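Drorkberg adopts good-practice rules for robots that handle packaged food

11 February 2022
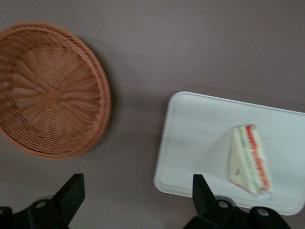
What the new rules cover

The Drorkberg Institute for Workplace Automation has approved a set of good-practice rules for robot arms that move wrapped food in shared workplaces. The rules apply to kitchens, canteens, test benches and training rooms at the institute and at its partner site in Drerkport. They take effect at once for new installations. Existing installations have until December to comply.

The document, titled Handling of Packaged Food by Robot Arms, runs to 20 pages and replaces three separate notices that had been in use at the two sites. It was prepared by a working group led by Encarnación Alcaraz, head of safety at the institute, with members drawn from the canteen service, the engineering staff and the equipment supplier Brellau.

"Staff were following different instructions depending on which building they were in," Ms. Alcaraz said. "A person who moves between the two sites should find the same rules on the wall."

Tables, trays and wrapping

The first part of the document deals with the work surface. Tables must be matte and of a single color, so that staff and camera systems can both pick out what is on them. Only the items needed for the task may be on the table while the arm is powered. Tools, cups and personal belongings must be kept on a separate shelf.

Food must be fully wrapped before it comes within reach of the arm. A wrapped sandwich on a tray, with a basket set apart from it as a second container, is accepted as a standard layout for pick-and-place work. Trays must have a raised lip. Baskets may be woven, but a woven basket must not be used for unwrapped food at any time, including after the robot has been shut down.

Any package that is torn or opened during handling is to be thrown away and recorded. Items used in repeated trials may not be returned to the canteen for sale, whatever their condition.

Grippers

The second part sets out how gripper fingers are to be checked and cleaned. Fingers must be inspected for chips and sharp edges at the start of each shift. Screw holes and brackets must be wiped out along with the fingertips, a point that was missing from the earlier notices. After 2000 grip cycles, the fingers must be taken off, cleaned on all sides and signed for before they are put back.

Casimiro Benítez, an engineer with Brellau, told the working group that open holes in a mounting bracket are easy to miss in a quick wipe-down. The final text asks for a small brush to be kept at every station.

Speed limits are left to each site, subject to a written risk assessment. The working group had considered a single limit for all arms - a proposal supported by the canteen service - but decided that the difference in arm size between the two sites was too great.

Training and records

Staff who operate an arm must complete a half-day course and renew it every two years. The institute expects 161 employees to take the course before the December deadline. Sessions will be held in the Cifuentes building at Drorkberg, with a second series at Drerkport if demand requires it. Visitors may watch from behind the marked line but may not load or clear the table.

Each station will keep a log showing the date, the operator, the type of item handled and any damage to packaging. Logs are to be kept for two years and made available to the safety office on request.

Comments received

A draft was open for comment by staff and partner organizations, and 413 comments were received. Most of them concerned cleaning and the wording of the section on damaged packages. Sarmīte Juška, who edited the final text, said that the cleaning section had been rewritten twice as a result.

Several comments asked for the rules to be extended to hot meals and open containers. The working group did not accept this request - the present document is limited to wrapped items served cold or at room temperature. A separate paper on hot food is being prepared by Telmo Nieto of the Drerkport site.

Copies of the rules are available from the safety office at Drorkberg. Questions about course dates should be sent to the training desk, for the attention of Casimiro Cabello.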